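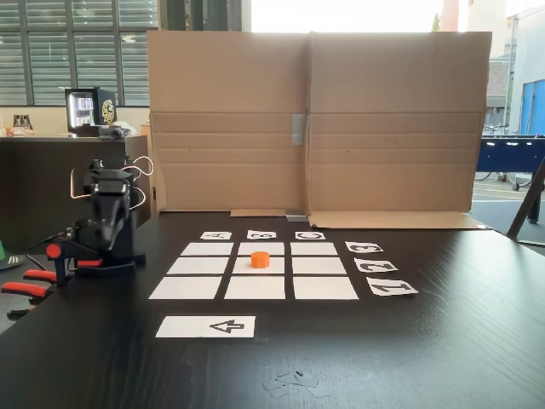 Bench Practice for Small Arms: One Table, Going by the Tirau Guide

October
By the Oltden workshop pages editor

The Tirau Guide to bench robotics has 81 items in it, and I have now read all of them, two of them more than once because they appear to disagree. It is meant for people who run small desktop arms on ordinary tables, which is most of us. It has been passed around a lot this year, and several groups that share space at Oltden have started saying they "follow Tirau" in the way people say they floss.

I like rules well enough. I like them best when I can look at a table and tell whether they have been followed. So our gallery this month is a table, with a few notes on what the guide asks for and how much of it a photo can back up.

On the table

A black arm beside a three-by-three board of white paper squares, with one orange cylinder standing on the center square. Columns A to C, rows 1 to 3.

Going by the guide's own naming rule, that piece is on B2. I'll give Tirau this one without a fight. Say "B2" across a noisy room and you will get the right square. Say "the middle one, no, the other middle one" and you deserve what you get.

Labels

The guide wants every position labeled and every label readable "by the operator." It never says where the operator is. The letters on these cards read correctly from the far side of the table, so anyone standing where the picture was taken from gets them upside down. Is that a pass? It depends entirely on who you think the operator is, and I have heard two groups argue it both ways with the same page open in front of them.

My own suggestion, sent in last spring and not answered, was to have people write down which side the labels face. It would take one line.

Background

There is a full section on keeping the area behind the work plain and unchanging. Cardboard is allowed. Good, because cardboard is what people have. Brown box panels and gray tape stand behind this board, and I doubt a store-bought backdrop would do much better for the money.

What bothers me is the word "unchanging." The guide doesn't give a way to check it. A screen like this one covers the view straight behind the board, but there is daylight coming through the blinds up at the left and a bright opening off to the right, with a blue foosball table this side of it. Daylight moves. The guide's answer is to "note lighting conditions," and in practice that means somebody types "normal" in a box and goes on with the afternoon.

Clear surface

Item one of the surface section: nothing on the table that isn't part of the task. I count this as the most quoted and least obeyed rule in the whole document. There are a few small gray and black scraps near the front of this table, paper or tape. I don't think they matter much. I do think a rule that nearly 81 out of 81 tables would fail at some point in the day ought to say how big a scrap has to be before anyone should care.

Cables

Tirau says loose cables should be "managed." The ones here loop out around the arm's top joint, white and orange-copper, the way they do on most small arms I have worked near. Managed by whom, and to what length? The Nisen checklist, which is shorter and crankier, at least asks you to move every joint through its full travel by hand, power off, and watch for anything that pulls tight. That is a test you can do before lunch. I wish Tirau had stolen it.

Reach

Good practice in both documents is to mark how far the arm can go and keep hands and drinks out of that space. I looked for a marked reach line on this tabletop and can't find one in the photo. There is a card with an outlined arrow pointing left, in front of the board, and I won't guess at what it tells the user. If a marking needs a guess, it should have words on it — the guide says so itself, in an appendix most people never open.

What I'd keep

If it were up to me I would throw out most of the guide and hold on to 5 items: name the squares, state which side the labels face, check cables by hand, mark the reach, and write down the light in real words ("sun on left half of board," say). The rest can go in a drawer.

The Sakamoto group tried something close to that short list over the summer and told me they liked it. They also told me they liked the full guide, the month they adopted it. I'd want to see their logs before I believed either one. Liking a rule is cheap, and a filled-in form mostly shows that somebody had a pen.

We will keep running these table photos as long as people send them in. A single photo can't tell you whether a bench is well run day to day, and I'd be wary of anybody who hands out a "Tirau compliant" sticker on the strength of one. It can show you where the rule book goes vague, though, and the label question alone was worth the page.

Last updated: October

Related
Nisen checklist: the short version, with our complaints
Does tape count as a fixture?
Sakamoto summer notes on reach marking
Who is "the operator"? Letters on the Tirau Guide
Oltden shared bench hours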